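Stesholm building, ground floor and stairwell
Walkthrough checklist with comments, March
Walked by: Rianne Geerts and Jozef Goossens
Comments added afterward by the people named

Marks: OK / FIX / ASK (needs an answer from the landlord or a contractor)

## 1. Exits and routes

- [x] Front door opens fully from inside without a key. **OK**
- [x] Rear door opens fully from inside. **FIX.** The panic bar works but the door drags on the threshold for the last few inches. Jozef got it open with one hand, though it took a shove.
- [x] Exit signs lit at both doors. **OK**
- [ ] Emergency lights hold for 30 minutes. **FIX.** The unit over the stairs went out well before the half hour. New battery ordered from Dijkstra.
- [x] Stairwell clear on all landings. **FIX.** Flattened boxes behind the door on the second landing, same as last time. Moved to recycling during the walk.
- [x] Handrails tight. **OK**, except one bracket near the bottom that turns if you pull on it. Needs a longer screw.

The boxes come up on every walk. The landing is not storage, including overnight and including when the recycling bin is full. If the bin is full, tell Rianne and she'll call for a pickup.

## 2. Extinguishers and alarms

- [x] Extinguisher by front desk: gauge in green, pin and seal in place. **OK**
- [x] Extinguisher in kitchen: gauge in green. **FIX.** Tag is missing. The body is fine, but without the tag we can't show when it was last serviced.
- [x] Extinguisher by rear door: gauge in green, tag current. **OK**
- [x] Smoke alarms sound on test button. **OK**
- [ ] Alarm panel log up to date. **ASK.** The last entry has no initials. Isitz looks after the panel, so the question has gone to them.

Anyone can do the monthly look at an extinguisher. Check the gauge, the pin, the seal and the hose, then initial the back of the tag. Don't lift it off the bracket by the hose. 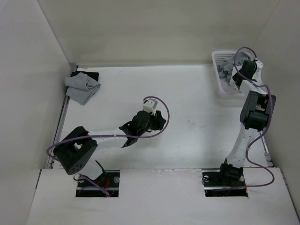

If the gauge is out of the green, leave a note on the bracket and send a message the same day. The service visit is a separate thing and has to be done by the contractor — our initials don't count toward it.

## 3. Electrical

- [x] Panel door closes, nothing stored in front of it. **OK**
- [x] Breakers labeled. **FIX.** Two labels have faded past reading. Jozef will relabel them once he has traced what they feed.
- [x] No power strip plugged into another power strip. **FIX.** Found one pair under the long desk. Separated on the spot.
- [x] Cords not run under mats. **OK**
- [x] Outlets near sinks trip and reset on test. **OK**
- [x] Space heaters. **ASK.** One found, unplugged, in the coat closet. The lease with Cistdale seems to allow them with a tip-over switch, but the wording is unclear. It stays unplugged until we hear back. 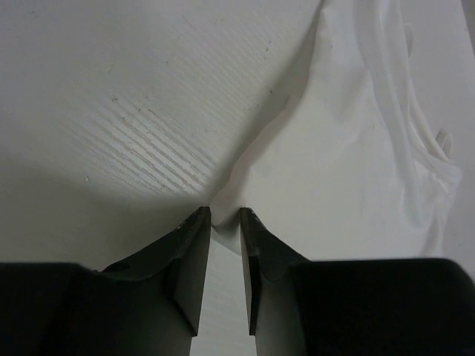

Mieke Brouwer wrote back that the heater question should be settled before fall, since the front desk gets cold every time the door opens and somebody will end up bringing one from home. She would like a yes or no in writing. She also asked for a wall outlet behind the desk so the strip can go away for good.

Noted. The outlet quote came in at around 400 and is with Cistdale now.

## 4. Kitchen and water

- [x] Nothing within reach of the toaster that could catch. **FIX.** Paper towels moved to the other counter.
- [x] Fridge door seals. **OK**
- [x] Shutoff valve under sink turns by hand. **OK**, stiff.
- [x] First aid kit stocked. **FIX.** Out of burn gel and low on small bandages. Griet Van Hecke is restocking.

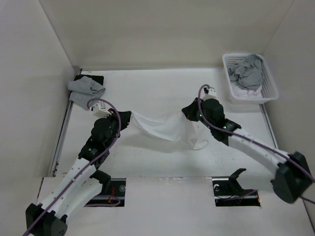
## 5. Open from last time

- [x] Loose floor tile outside the restroom. Closed.
- [ ] Key for the roof hatch. Still missing. Nathalie Nijs is asking for a copy.
- [ ] Work order 254, rear gutter. Not started.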